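Februar, abends

Wieder ein Zettel im Treppenhaus, diesmal laminiert. Die Hausverwaltung Konine teilt mit, dass bei der »routinemäßigen Untersuchung des Trinkwassers« Legionellen »in leicht erhöhter Konzentration« gefunden wurden. Leicht erhöht. Den Wert schreiben sie nicht dazu, man soll ihn auf Anfrage bekommen. Ich habe angefragt, per Mail, und nach dem zweiten Nachhaken kam eine Zahl: 800 in 100 Millilitern, gemessen an der Steigleitung im linken Aufgang. Ab 100 muss man etwas tun. Unter »leicht« stelle ich mir etwas anderes vor.

Eylül meint, ich soll mich nicht hineinsteigern. Sie hat ja recht, es sind keine Zustände, bei denen man ausziehen muss, und gesunde Leute stecken so etwas meistens weg. Aber Frau Altıntaş über uns geht auf die neunzig zu und hat es mit der Lunge, und sie hat den Zettel für eine Ankündigung vom Schornsteinfeger gehalten. Ich bin hochgegangen und habe ihr erklärt, dass sie vorerst lieber nicht duschen soll. Sie wusch sich sowieso am Becken, sagte sie, das habe sie immer so gemacht. Dann gab es Kekse, und ich musste mir die neuen Fotos von den Enkeln ansehen.

Was mich stört, ist die Probe selbst. Von 16 Wohnungen im Haus haben sie 3 beprobt, und bei uns war jedenfalls keiner. İlker findet das normal, es gehe um die Stränge und um die ungünstigsten Stellen. Mag sein. Aber wer hat entschieden, welche Stellen ungünstig sind? Die Wohnung im Erdgeschoss, in der seit dem Herbst keiner mehr einen Hahn aufdreht, war nicht dabei. Ich hätte da angefangen. Stehendes, lauwarmes Wasser, mehr braucht so ein Keim doch nicht. Auf meine Frage dazu kam ein Textbaustein.

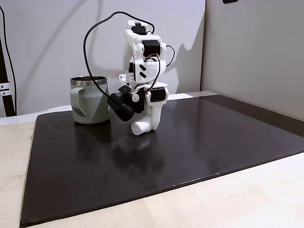

Grüner Thermobecher, daneben der weiße Roboterarm.

Am Nachmittag dann der Mann von Lornon, den Konine geschickt hat. Freundlich, sehr gebügelt. Er wollte uns Duschköpfe mit Filter verkaufen, Modell Gela, »bis zur vollständigen Sanierung die sichere Lösung«. Verkaufen, wohlgemerkt, wir sollten sie selbst bezahlen und bei der Verwaltung »zur Prüfung einreichen«. Ich habe gefragt, wie lange so ein Filter hält. Das hänge von der Nutzung ab. Wovon genau? Vom Wasser. Ob es einen Prüfbericht gibt? Den könne er nachreichen. Ob er ihn selbst gelesen hat? Da hat er auf die Uhr geschaut. Ich will gar nicht behaupten, dass die Dinger nichts taugen, Filter mit feinen Membranen gibt es in Krankenhäusern auch. Aber wenn mir jemand etwas gegen Bakterien verkauft und nicht sagen kann, wann es voll ist, dann lasse ich die Brieftasche stecken.

İlker hat natürlich einen genommen. Er will jetzt »erst mal Ruhe haben«. Wir haben uns beim Abendessen ein bisschen gestritten, über den Duschkopf und eigentlich darüber, dass ich immer alles besser weiß. Eylül hat den Salat gemacht und sich herausgehalten.

Danach bin ich mit dem Küchenthermometer durch die Wohnung gegangen. Bad: nach einer Minute 48 Grad, nach der zweiten 51. Küche: kommt über 47 nicht hinaus. Ich verstehe nicht viel von Heizungen, aber dass das Wasser an der Küche zu kühl ist, kann ich ablesen. Vor zwei Jahren haben sie den Kessel heruntergeregelt, zum Sparen, darüber hing auch ein Zettel. Damals ohne Folie. Ob das eine mit dem anderen zu tun hat, kann ich nicht beweisen, und vielleicht liegt es an einem alten Rohrstück oder an der Zirkulationspumpe. Gefragt habe ich trotzdem, schriftlich, mit Kopie ans Gesundheitsamt. Eylül hat die Mail vor dem Abschicken gelesen und zwei Sätze gestrichen. Der eine war schade drum.

Thermische Desinfektion soll nachts stattfinden, um 11 geht es los, man wird gebeten, dann kein warmes Wasser zu zapfen. Verbrühungsgefahr. Wann die Nachprobe kommt, steht nirgends. »Zeitnah.« Ich wette, dass sie am Tag nach dem Aufheizen messen, dann ist der Wert prächtig, und ein paar Wochen später sind wir wieder da, wo wir waren.

Frau Altıntaş braucht morgen jemanden, der ihr den Zettel noch einmal vorliest. Und ich muss Waschlappen kaufen.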